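**Paper cups are back at Kokholm**

March 9, 2025

Well, it has happened! After a whole winter of bring-your-own mugs (and a very full draining board), the Kokholm drop-in has gone back to paper cups for its hot drinks. I popped along to see how everyone was taking it and ended up staying most of the morning, which is what usually happens to me there.

Danylo Hladun, who looks after the drinks rota, told me the mugs had been his idea back in October and he still stands by it. The trouble was the washing up. There's one small sink, 43 regulars on the list, and only so many people willing to roll their sleeves up. "I like a mug," he said, "but I was drying them at nine at night."
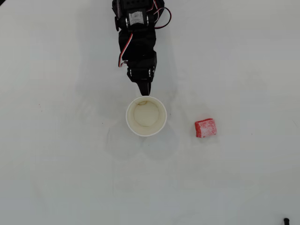
*One of the new cups, seen from above.*

The first order came to 1,782 cups, bought through Vasylenko, the catering supplier on the ring road, and Danylo reckons that should last nearly 14 weeks if we don't all start taking two. I had a tea and then a coffee (so yes, I took two). They feel nice in the hand, and the rim is a proper rolled one, so it's comfy to drink from.
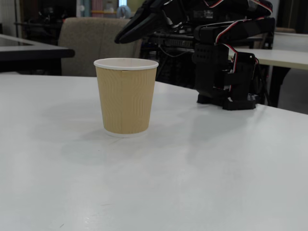
My own worry was burnt fingers. The thin cups we had years ago were dreadful for that, and I used to wrap mine in a napkin and still yelp. These have a tan ripple wrap going all the way down to a little white band at the bottom, and I carried a full tea across the room without swapping hands once. Junaid Bhutto did the same with a cup in each hand, though he does show off a bit.

Not everyone is pleased, mind. A few people have said they'll carry on bringing a mug from home, and that's absolutely fine as long as it goes home again afterwards! Lids are being talked about too, mostly by those of us who like to take the last half out to the bus stop. Danylo wants to see how quickly the cups go before he spends any more.

Used cups go in the bin by the door, stacked please, so it doesn't fill up by eleven. Tea and coffee stay the same price as before, and Junaid is after two more people for the morning rota, so have a word with him if you can spare an hour.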